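Sorting It Out: Does Where You Put the Bin Change What People Throw in It?

Seren Ifans
Final report, Intro to Environmental Studies

Why this topic

Our dining hall has recycling bins and people still put recycling in the trash. Everyone I know says they recycle. So either they're lying or something about the bins is bad. I wanted to find out which. Original plan was to cover all the dining halls on campus but that was way too much for one person, so I cut it down to 2 buildings, Watkins Hall and Grodberg Hall. They're close together and have the same food vendor, so the trash should be pretty similar.

Background

Read a bunch for this, more than I ended up using. Main thing most of the articles agree on is that convenience matters more than attitude. If the recycling bin is farther away than the trash, people use the trash. Signs help a little if they have real items on them and not just the arrows symbol. Also the term "wishcycling," meaning you toss something in recycling and hope. Greasy pizza boxes are the classic one. That turned out to be a big deal in my results so remember it.

Our county takes bottles, cans, flat cardboard and clean paper. Doesn't take cups with a plastic lining. I did not know this before the project and I drink coffee every day. 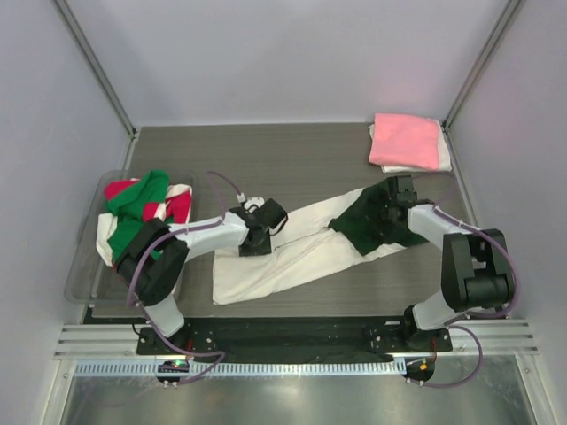

Grodberg Hall, February

Set up here first. Before I changed anything the trash was by the exit doors and the recycling was around the corner next to the dish return, so you had to already know it was there. I left it like that for 2 weeks and checked the recycling bag after dinner. Then facilities let me move the bin right next to the trash and I checked again for the same length of time. Watkins stayed the same the whole way through, for comparison.

Checking means gloves, a tarp, and dumping the bag out. Every item got marked as right or wrong using the county list. If I couldn't tell, I marked it wrong. Liquids were the worst part. Somebody keeps throwing away full sodas.

Survey

Put out a paper survey too, left on the tables with a box by the door. Printed 300 and got back way less than I hoped, a lot of them with only the first question filled in. Asked how often they recycle, if they know where the bin is, and if the lined cups are recyclable. Most people said yes on the cups. Wrong.

What I found

Total items sorted was 446 across both buildings. After the move, the Grodberg bin got a lot fuller. Watkins hardly changed. So moving it worked, at least for getting people to use it.

But the wrong stuff went up too. Mostly cups, then napkins, then takeout boxes with food still in them. My guess is people who used to walk past it were now deciding in a hurry with a tray in thier hands. The people who went around the corner before probably cared more to begin with.

Problems

Only one person sorting, me, so no check on my mistakes. I missed a few nights at Watkins because of midterms. There was also a basketball game during the second part and the dining hall was packed, which probably messed with the numbers. And the survey only got people who felt like filling out a survey, so probably people who like recycling already.

If I did it again

Would test signs seperately from location. Would want a picture of the actual cup on the sign with a big X on it. Also would weigh the bags, way faster than going through everything by hand. Facilities said they'd leave the Grodberg bin where it is through the end of the semester and I asked them about doing the same at Watkins, still waiting to hear back.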